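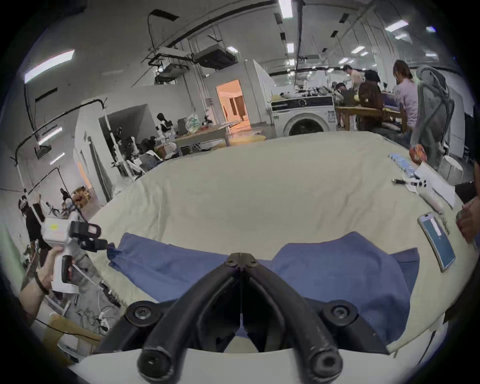 Is the Wullov hand-held gripper kit worth renting for another season?

I'd keep it for the garment work, on a shorter contract and with the repair terms rewritten.

Gunhild, you asked for the verdict first this time, so there it is. The rest of this is how I got there, plus a few things you'll want before you talk to Guvodetti about the renewal. I've left out the charts. If the Lastwood board wants charts, Fuseini has a folder of them and would be thrilled to be asked.

Where we are

When you signed off on phase 2, the plan was to get 600 clean recordings of people handling clothes with the grippers, done well enough that the arm team could train on them without spending weeks cleaning up. We have 810 that passed Akosua's check. I was pretty sure back in January that we'd be writing to you for an extension, so I'm happy to be wrong!

Now the less shiny part. The 810 isn't spread the way I'd like. Shirts and pants are well covered and so are towels. Knits are thin. We left them for last and they turned out to be the slow ones (they stretch, they slump, and a sweater that you've picked up by one shoulder has a mind of its own). Kids' clothes are thin too, mostly a matter of what we had in the bins. I'd call the target met in number and partly met in variety, and I'd rather you hear that from me than find it in the folder.

What the kit is like to use

People pick it up fast. You hold one gripper in each hand, squeeze the handle, the jaws close, and whatever you can do with the jaws is something an arm has a fair shot at copying. That's the whole pitch and it holds up. New people were recording on their first day, where with the old Semple rig it took them most of a week to stop fighting it. The Semple gloves gave prettier hand data, I'll grant Cosimo that, but the arm doesn't have hands, and we spent last year finding out how much that matters.

The jaws are the best thing about it. The rubber coating grabs thin cotton off a soft surface without a lot of scrabbling, and the narrow tip lets you pinch a single layer if you come in at a low angle. Come in straight from the top and you tend to get two layers, or a bit of the pad cover. We put that in the notes for new people and the number of do-overs dropped that same week.

Weight is the most common complaint. For the first hour it's nothing. By mid-afternoon people start resting their elbows on their ribs, and you can see it in the recordings, the motions get short and kind of stingy. We moved to shorter turns with a swap in between and that helped a lot. It also means that you need more trained people on the floor than the brochure suggests, so please budget for that. Ailsa has the staffing sheet.

The wrist straps I was ready to hate, and I don't. They keep the thing on you when you let go to shake out a cuff.

Working on a soft pad instead of a hard table was Ailsa's call, and I argued against it. I thought the wrinkles would make a mess of everything. She said real beds and couches have wrinkles and so will the places the arm ends up in, and the arm team backed her. They like the soft-pad recordings better. I've apologized, with cake. 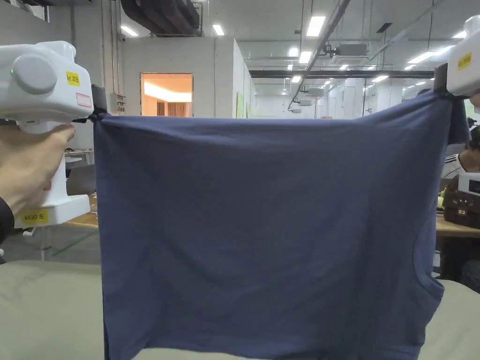 Pairing is where we lost the most time, and I want to go into it a little as it's the thing I'd push Guvodetti on. Every left gripper is matched to its own right one and its own base in the software, and if you mix them the recording looks perfectly fine while you're making it. Then at the check the left and right timelines don't line up and the whole thing goes in the trash. We lost most of a Wednesday that way. The labels are what saved us: a yellow one on the housing and another on the base block, so kit 20's left gripper says "kit 20左" up top and says the same thing again down below (左 is "left"). Now the person starting a turn reads both out loud before touching a garment, and we haven't had a mixed pair get through since. It's a sticker doing a job the software should do. The kit knows its own serial numbers, so it could refuse to record with a mismatched set, and I've asked for that in writing. They said it's "on the list." I'd like to see it in the contract.

Knits, since I brought them up

The move we ended up teaching for sweaters and knit tops is to take both upper corners, lift, stretch the piece wide between the grippers, and hold still for a moment before laying it down. The hold matters more than I would've guessed. It gives the recording one clear look at the shape while the bottom edge is hanging however it wants to hang. Without it the arm team gets a blur going from heap to flat with nothing useful in the middle.

How tight to stretch is still an argument. Fuseini likes it nearly level along the top. Akosua says a real person would never pull a sweater that hard and we're teaching the arm to ruin people's clothes. I've told everyone to stop at the point where you can see the creases soften but they're still there, and I know that isn't a number. For phase 3 I'd like to actually measure it. Guvodetti sells a force-sensing jaw that drops into the same housing and I think we should borrow a pair before we pay for any.

The other thing about knits is the loose bit behind the corner. If you pinch too far in from the shoulder you get a flap hanging off the back of the gripper, and that flap likes to land underneath when you lay the piece down. People fix it by hand without thinking, which spoils the recording. So we now have a rule that you fix it with the jaws or you start over. It slowed us down, and I'd still keep it.

Repairs and support

This is the part I'm grumpy about. Guvodetti's people are nice on the phone and they know the product. They're also slow. A gripper with a sticky jaw goes back to them in a box and comes back whenever it comes back, and under the present terms there's no loaner in the meantime. And when one half of a pair is away, the other half is a paperweight, see above. We ended up keeping a spare kit out of the rotation just so the floor wouldn't stop, and you're paying full rent on that spare.

The jaws themselves wear at the tips. That's expected with rubber and I don't hold it against them, but swapping them is listed as a factory job. It's a couple of screws! Cosimo has done it on our own bench with the vendor watching over video, and they agreed that it was fine and then said we shouldn't do it again. I'd like us to be allowed to do it again.

Software updates came without notice on two mornings and both times we lost the early turn to re-pairing everything. Small thing, easy to fix, please ask them to schedule it.

What it has done for the arm

Early days, and I'm not the one to oversell it. The arm team has trained on the shirt recordings and tells me that the picking-up part has improved a lot compared with what they had from the Semple gloves. Laying flat is better too. Folding is — well, it's folding. Sometimes it's lovely and sometimes it makes a burrito. They'll send you their own write-up with results and I'd go by that and not by my hallway reporting.

What I can say is that the recordings arrive in a state they can use. The first month they sent back a lot of what we gave them. Now it's the odd one, usually lighting or somebody's sleeve over the jaws, and Akosua catches most of those before they leave the room.

What I'd like from you

A yes on renewing the Wullov kits for phase 3, on a six-month term if Guvodetti will do it. A full year locks us in right when the force-sensing version might be good enough to switch to.

A loaner clause, and permission to change jaw tips ourselves. If they'll only give us one of those I'd take the loaner.

The pairing check in software, with a date attached.

Some money for clothes. I know how that sounds. We've handled the same shirts so many times that they've gone soft as dishrags and they don't behave like what's in a normal closet anymore. Knits and kids' sizes first, and secondhand is better than new for our purposes.

I'm not asking for more kits. We had a stretch in the spring when I would've told you otherwise, but it was people we were short of, and once the shorter turns settled in, the kits we have were enough.

What's next

The knit catch-up starts as soon as the current batch of towels is through the check. Ailsa is running it. Fuseini is rewriting the one-page guide for new people, and he's promised me that it will in fact be one page. Cosimo is pulling together a list of every repair we sent out with how long each one was gone, which I think you'll want in your hand for the renewal call, so hold off on that call till you've got it if you can.

One open item from last time: you asked whether the same kits could cover the kitchen tasks. I let a few people try with dish towels and plastic tubs and the tubs were fine, but anything round and smooth wants a wider jaw than ours. Guvodetti makes one. I haven't priced it, and I'd want to finish the knits before we open that door.

If you're coming by, mornings are better. People are fresher and you can have a go at a sweater yourself.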